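Folding for a living: an interview with Kamala Subramaniam
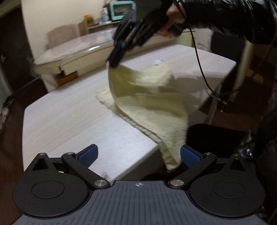 A pale yellow-green towel on the folding table.

Kamala Subramaniam has been folding towels for other people for 30 years. She began in the laundry room of a small hotel, moved on to a swimming baths, and now runs the linen side of Zasum, which washes and folds for guest houses, hairdressers and a couple of gyms. On a busy week 3,000 towels go through the building. Karthikeyan Murthy, who owns the business, handles the vans and the accounts and leaves the tables to her.

We met in the folding room before the first load came up. She had put two chairs by the window and kept getting out of hers to show me things.

I asked how she learnt.

"Badly," she said. "I was shown once, by a woman who was going on her break. She folded one, said 'like that', and left me with a trolley. I did the whole trolley with the hems on the outside. Then she came back and I did the whole trolley again."

The hems are where she still starts when she trains someone. A towel has a long way and a short way, and the hems on the short ends are thicker than the rest. If they end up on the front of the stack, the stack leans and the shelf looks untidy. If they are tucked inside, the front is one smooth rounded edge.

"People look at the middle of a towel when they fold it," she said. "The middle will look after itself. Find a corner, then find the next corner along the same hem. If you've got those two, you've got the towel."

She took a bath towel off the pile and did it as she talked. Two corners, a lift, a small shake, and down on the table with the hem along the near edge. She ran the side of her hand along it once. Then the long sides came in and the whole thing went over into three. She did not look at it much.

The table matters more than I had thought. The one she likes best has a pale top, kept bare apart from whatever is being folded. The height was raised after she complained of her back. Before that the room had an old counter from a shop called Dimitriou, which was too low and had a rough patch that caught the loops of the terry.

"You pull one loop and you get a line right across," she said. "You can't push it back in. You cut it off level with the rest and hope it doesn't go to a customer who looks closely. Never pull it. I have had grown men pull it."

Does she fold on the table or in the air?

"Hand towels in the air, if I'm in a hurry. Bath towels on the table. Some people hold a bath towel under their chin. I don't allow that here. It's somebody's clean towel."

The towels come up from the dryers in a heap, and the heap is the part new staff find hardest. Terry clings to itself. Pick one up by the wrong place and you get a lump with two more hanging off it. She told me she lifts a corner and lets the rest drop, and if no corner is showing she takes hold of any bit of hem and follows it along until she comes to one.

"It's slow for the first week. After that your fingers know the hem from the rest. It's puckered, it feels different. I could do it with the lights off, and one winter I did, because the lights went."

Colour came up next. Most of the work is white, and white is easy to sort and hard to keep nice. The coloured towels belong to the smaller customers. A guest house called Wutanau has its own set and is particular about it, and the hairdressers mostly send dark ones, which hide dye but show every bit of fluff. Pale greens and yellows she described as the awkward ones.

"They go off in the wash a little at a time. You don't see it until somebody buys two new ones and puts them next to the old ones. Then I get a telephone call."

Her advice is to buy the whole set at once and use the whole set, turn and turn about. Clean towels go to the bottom of the pile at home, or to the back of the shelf. Otherwise the same few get used and the others sit there.

I asked about fabric softener, as everyone must.

"No. It coats them. They feel lovely in the shop and then they won't dry you. Less powder too. Everybody uses too much powder. Half of what you use, and give the towel a good shake before it goes in the dryer and another when it comes out."

Murthy came through at this point, looking for a delivery sheet, and was asked to fold a towel so that I could see how he did it. He folded it in half and in half again. She took it from him, opened it out and did it over.

"He's very good with the vans," she said.

He told me that he had once brought in a plastic folding board, made by a firm called Havo, thinking it would speed things up. It is meant for shirts. The staff tried it with hand towels for a morning and then went back to the table. He believes it is still in a cupboard. She believes it is not.

Zasum takes on two new people in September, when the gyms get busy again, and she will train both herself. She gives them bath towels on the first day. Flannels look simple, but there is so little of them that any mistake shows, and she would sooner people got used to the big ones first. Fitted sheets come much later.

"Somebody always wants to know about fitted sheets," she said. I said that I did want to know.

"Put one corner inside the other, do the same at the other end, lay it flat, and fold what's left as if it were a tablecloth. It won't be perfect. Put it under the flat sheet."

At home, she told me, her towels are folded in three the long way and then in half, to suit a narrow cupboard. Her husband folds them differently and she leaves his as they are, unless people are coming to stay.

The first load was up by then. She moved her chair back against the wall, tipped the heap out at the far end of the table and started looking for corners.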